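机器能不能帮我们做家务了?拿一只杯子,自己在家试一遍

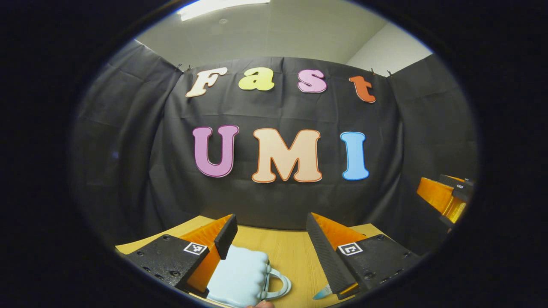
手持夹爪夹着一只浅蓝色的杯子,桌子后面是黑布和彩色的“Fast UMI”字样。

每年天一冷,家里的杯子就好像会自己繁殖。喝热茶的、泡枸杞的、孩子喝牛奶的,一个晚上下来,茶几上、床头柜上、电脑旁边,到处都站着一只。我一边收一边就会想,扫地机器人都买了这么些年了,怎么到现在还没有一样东西能替我把这些杯子收走、洗好、放回柜子里呢?

这篇教程就是从这点怨气里来的。我不打算讲太多理论,想带着大家在自家餐桌上做一个小测试:用一把手持夹爪,把“收杯子”这件事一步一步做一遍。做完以后,您对“机器到底能不能干家务”这个问题,大概会有自己的看法,比看十个宣传视频都管用(我自己就是这样,做完那天晚上对着水槽发了好一会儿呆)。

全程需要的东西不多,一个下午足够了,中间还能停下来喝口水。

一、先准备这些东西

一把手持夹爪。两根手指能开合的就行,指腹内侧最好有带纹路的软垫,光溜溜的硬塑料夹陶瓷会打滑,我吃过亏。手边没有夹爪的朋友,用厨房里的长柄食物夹顶一顶也可以,感受会粗糙一点,道理是一样的。

一只带把手的杯子。请挑一只摔了不心疼的!我第一次用的是成套茶具里的一只,后来那套茶具就不成套了。

一张平稳的桌子,高度到您的腰附近最舒服。

一块素色的布,大一点,挂在桌子后面,四边用夹子固定住。颜色深、不反光就好。如果您想顺便录下来,背景干净会省很多事,回看的时候一眼就能看清手指和杯子。

再准备一条厚毛巾铺在地上,一张纸,一支笔。

二、把桌子分成三块地方

用纸胶带在桌面上贴出三个区:左边是“脏杯区”,中间空着,右边是“沥水区”,放一个沥水架,或者一块折起来的抹布。距离不用太讲究,手臂不用伸直就能够到两头便可以。

很多人会跳过这一步,觉得不就是拿个杯子嘛。可是机器干活最怕的就是“随便放”。我们人说“放那边就好”,心里其实已经看过那边有没有空、稳不稳、会不会挡着别人开抽屉。机器听到“那边”两个字,是要有人告诉它那边在哪里的。贴胶带的时候您就会开始体会到这一点,我贴着贴着就觉得自己平时对家里人说话也实在太含糊了。

三、第一轮:夹杯身

把杯子放在左边,把手朝右。张开夹爪,从侧上方靠近,让两根手指分别落在杯身两侧,慢慢合拢。

合拢的时候注意手上的感觉。软垫贴上杯壁那一下很轻,再多用一点点力,杯子就稳了;用过了头,圆的杯身反而会往外挤,“咕噜”一下转个方向。提起来,离桌面一拳高,停一停,再平移到右边,放下。

放下比拿起难,这是我做下来最大的意外。拿起来的时候,杯子在哪儿您看得清清楚楚;放下的时候,杯底离桌面还有多远,全靠估。早了,杯子“当”的一声掉下去;晚了,杯底已经碰到桌面,手还在往下压,手腕会觉得一顶。请多练几遍,直到能放得没有声音。

我自己这一轮做了15遍,最后几遍才算安静。

四、第二轮:夹把手

这回让一根手指穿进把手的圈里,另一根手指在外侧,合拢,提起。

您马上会发现杯子歪了。重量全在一边,杯口会往下沉。空杯子歪一点没关系,里面要是还剩半口咖啡,地毯就遭殃了。人手端杯子的时候,食指勾着把手,拇指按在上面,中指还在下面托一下,三根手指各管各的,我们从小练到大,早忘了这是一门手艺。两根手指的夹爪没有这么多帮手,只好在角度上想办法:手指伸得深一些,夹得靠近把手上端一些,提得慢一些。

试过几次之后,我的建议是:能夹杯身就夹杯身,把手留给窄口、太粗或者太滑的杯子。

五、第三轮:给自己添点麻烦

前两轮都是“考场环境”,家里的水槽可从来不长那个样子。第三轮请照着下面的法子,一样一样来,一次只加一样:

把杯子转个方向,把手朝左,或者朝着自己。

把杯子放倒。

在杯子旁边紧挨着再放一只碗。

用湿手抹一下杯壁,让它沾点水。

让家里人趁您不看的时候,把杯子挪个位置。

每加一样,照着第一轮的动作再做几遍,在纸上记下哪里卡住了。我记得最多的是“手指下不去”,就是杯子和碗挨得太近,夹爪的手指插不进缝里。换成人手,我们会先用指背把碗拨开一点,再去拿杯子,这个小动作快得连自己都没留意。要让机器也会“先拨一下”,就得有人把拨的动作也一遍一遍做给它看。

最后那一样尤其有意思。杯子一换地方,您会先抬头找,再调整站姿,再伸手,整个过程不到一口气。请留心这个“找”字,后面还要说到它。

六、想录下来的话

录像是可选的,不过我很推荐,看自己的动作回放真的会笑出声来。

镜头装得离夹爪近一些,视角广一些,让两根手指和杯子一直都在画面里。旁边架一台手机拍全景当然也行,可是从旁边看,手指和杯子接触的那一点常常被手背挡住,最要紧的地方反倒看不见。

灯开亮,屋顶灯一般就够。窗边的日光好看是好看,云一飘过来,前后两段就差得很远。开始之前,把桌上无关的钥匙、纸巾盒、遥控器统统请走。每做完一遍,停一小会儿再做下一遍,回头剪的时候会感谢自己。

文件名请按“轮次加序号”来写。我有一年三月录的一批,全叫“新建视频”,到现在也没理清楚。

七、怎么看自己的结果

把纸上的记录按三轮分开,分别数一数顺利的和不顺利的。我前后一共做了254遍(对,断断续续做了好几个晚上,家里人已经不愿意从餐厅经过了)。第三轮里有71遍没做好,要么碰倒了旁边的碗,要么夹歪了重来,还有两遍是真的掉到了毛巾上。毛巾立了大功!

请注意,这还是人在操作。眼睛是我的,脑子是我的,只是把十根手指换成了两根。所以这个测试量出来的,其实是“手”的那一部分:两根手指能做到哪里。我的答案是,能做的比原来想的多。收杯子、摆盘子、把抹布拿起来搭在架子上,两根手指慢一点都办得到。

剩下的那一部分,也就是看见、找到、判断轻重、发现不对马上改,才是难的地方。刚才说的那个“找”字就在这里。人拿着夹爪做示范,把动作录下来,再让机器去学,这条路我觉得是有道理的,因为人做的时候,那些说不出口的小判断也一起录在动作里了。只是家里的花样实在太多,每一家的水槽都乱得不一样。

八、那么,现在能不能指望它?

我把家务粗粗分成几类,给大家一个参考,纯属个人意见,您做完测试可以改成自己的版本。

东西固定、地方固定的,比如从托盘里把一样的杯子一只只摆到架子上,我觉得可以期待。小作坊和店铺里这样的活儿很多,摆货、分拣、装盒,地方是专门收拾过的,灯光也不变,机器在那里会比在家里先站稳脚跟。

东西固定、地方会变的,比如把客厅里的杯子都收到厨房,还要再等等。它得会走路、会认路,还得绕开地上的积木和拖鞋。

东西和地方都会变的,比如“把桌子收拾一下”这么一句话,我看最远。这句话连家里的大人听了都要反问一句:那张纸还要不要?

至于洗,我个人主张交给洗碗机。它没有手指,可是洗得比我干净,缺的只是有人把杯子放进去、再拿出来。如果哪天一台机器能稳稳当当地把这一头一尾做好,我会第一个排队。

九、几个常见的小毛病

杯子总往外滑:先擦干软垫,再看两根手指是不是一高一低。高度不齐,夹得再紧也没用。

手酸:说明握得太紧了。做十来遍就歇一歇,甩甩手腕。

杯子放下去会晃:放到位后别急着松开,等杯底完全贴住桌面,再把手指慢慢张开,竖直退出来。斜着退,软垫会把杯子带倒。

背景布老是往下掉:夹子成对地夹,两只挨在一起,比一只牢得多。

越做越差:这个我也有,多半是累了。收摊,明天再来。

孩子要是感兴趣,换成塑料杯让他们玩,往里面放几颗豆子,看谁运到对面撒得最少。我家试过,比我做得还稳,让人有点不服气。

下一篇想写叠毛巾。布是软的,夹起来是一个样子,放下去又是另一个样子,我已经练了两个晚上,目前叠出来的都像饺子。

2023-11-23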